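Notes for the Tuesday talk: Teaching by hand, who does the work?

Start with the claim. Ponce says its arm learns table wiping from 80 remote-controlled runs. Ask who drove them.

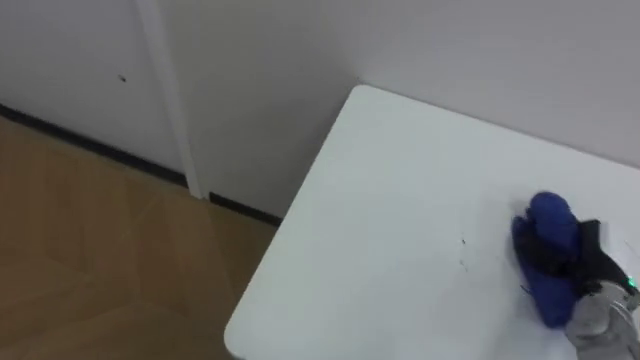 Skonton quotes 76 per cent success. Success at what? Pushing blue fabric across a white table is easy to score and hard to score fairly. Pause.

Grip first, before any talk of cleaning.
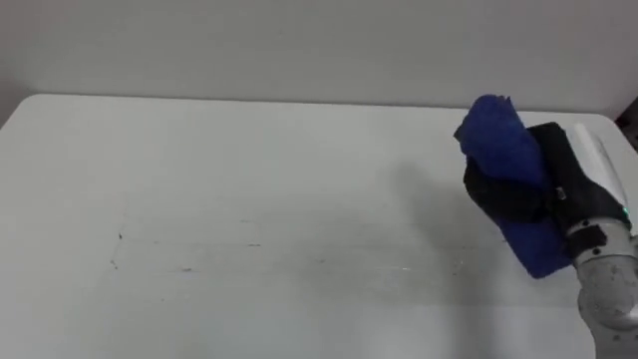 Blue cloth held over the tabletop.

Ask the room: would you call a bunched grip a skill, or the operator's habit?

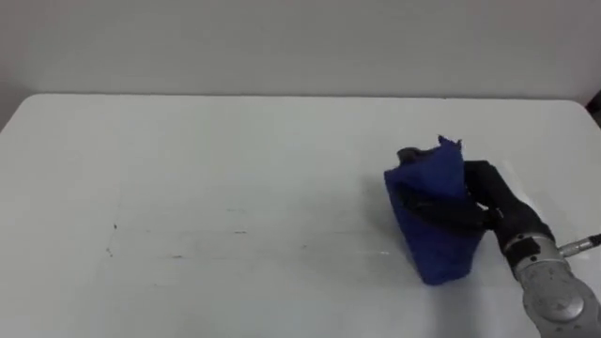

Black fingers around the bunched cloth.

Money slide. Ement bills 185 dollars an hour for labour. Skip if short.

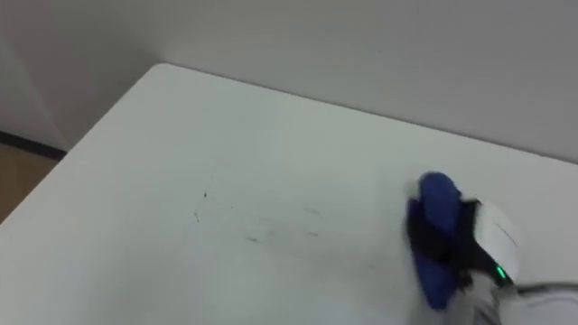

Gripper and dark marks on the table.

Leave 2 minutes for questions.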